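Washing and folding fleece throws: notes after a full season

5/31/21

The throws in our living room went into storage boxes last week, and before closing the lids I went back through the notes I have kept since March. Most of them concern two questions: what the dryer does to fleece pile, and how to fold a throw so that it fits the shelf under the side table. The shelf is 12 inches deep. A throw folded in the usual quarters overhangs it and slides off.

I will start with washing. Fleece of the common household kind is polyester, and polyester does not need hot water. It holds very little moisture and comes out of the spin cycle light. What it does hold is static and lint. Washing a throw with bath towels transfers cotton lint into the pile, and no amount of shaking gets all of it out again. I wash fleece only with fleece, or with the athletic shirts, inside out, on cold.

Detergent is Zava liquid, at half the line marked on the cap. Powder left a residue in the seams on two occasions and I stopped using it. Fabric softener is omitted. It coats the fibers, and after several washes the pile lies flat and feels slightly waxy. If a throw has already been treated this way, a wash with no detergent and a cup of white vinegar in the rinse removes part of the coating. It took three rounds on the oldest one before the pile stood up again.

Drying is where damage happens. On high heat the tips of the fibers soften and fuse, and the surface turns rough in a way that cannot be reversed. I use the lowest heat setting for 30 minutes, then hang the throw over the shower rail for whatever remains. A lint roller goes over both sides before folding. Brushing with a soft clothes brush also works but takes longer.

The folding method took more trial. Quarters were rejected for the reason above. A tight roll fits the shelf but unrolls unless tied, and ties leave a crease in the pile. What I settled on is a lengthwise fold, followed by a second fold in from the ends.

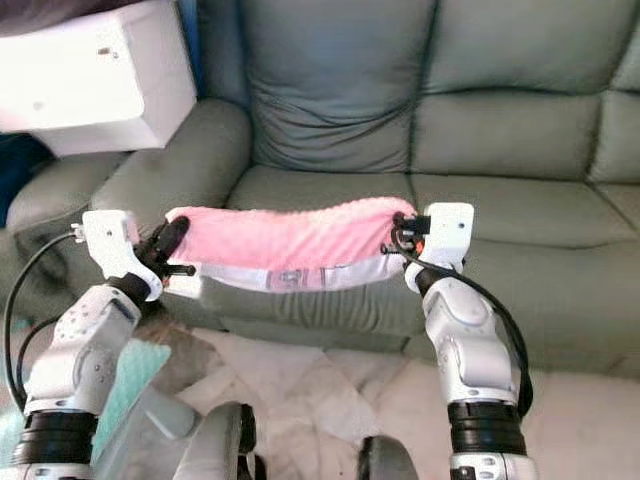
Harkton Household Notes
Written by the site's author and editor

The lengthwise stage is the one that determines the result. With soft pink fabric like this the middle sags a little even when both ends are held, and any slack left in at this point becomes a lump later. My procedure is as follows. Lay the throw flat with the pile side down. Bring both long edges to the center line, then close one half over the other, like a book. Pick it up by the two ends and pull outward until the long edges run parallel. Lower it back onto a flat surface without letting go of either end, and only then make the end folds.

A sofa seat is an acceptable surface if the cushions are firm. Ours are not, and the gap between them catches the fabric, so the final folds are done on the floor or the dining table.

A few points on labels and linings. Where a throw has a backing or a strip of different material, I put that side inward. Woven backings show dust less but snag more, and keeping them inside protects them from buckles and watchbands. Printed lettering should also be kept away from direct dryer heat. I turn printed pieces so the lettering faces in, and have had no cracking so far.

Leather and faux leather upholstery deserve a separate note. Fleece draped over either one builds up static in dry weather and pulls hair and crumbs out of the seams. Before a throw goes back on the couch I run the crevice tool along each seam and wipe the surface with a cloth dampened in plain water, then give it time to dry. Trapping moisture under polyester is a poor idea on any coated material. The puckered areas where cushions meet need a second pass, with the cloth wrapped over a fingertip.

For storage I use Mridha lidded boxes, the medium size. One box takes 5 throws folded as described, stacked with the folded edge alternating left and right to keep the pile level. I tried vacuum bags one winter. They save a great deal of space, but the pile came out crushed and needed a tumble on no heat with two tennis balls before it recovered. Cedar blocks are unnecessary for polyester, as moths do not eat it. I still put one in the box that also holds the wool blanket.

The washer's cycle counter read 657 when I closed the last box. I have written that on the lid in pencil, with the box contents, so I can see in the fall how many loads the summer adds.

Still to test: whether the mesh bags from Mavstead reduce shedding on new fleece, and whether a second cold rinse makes any difference to lint.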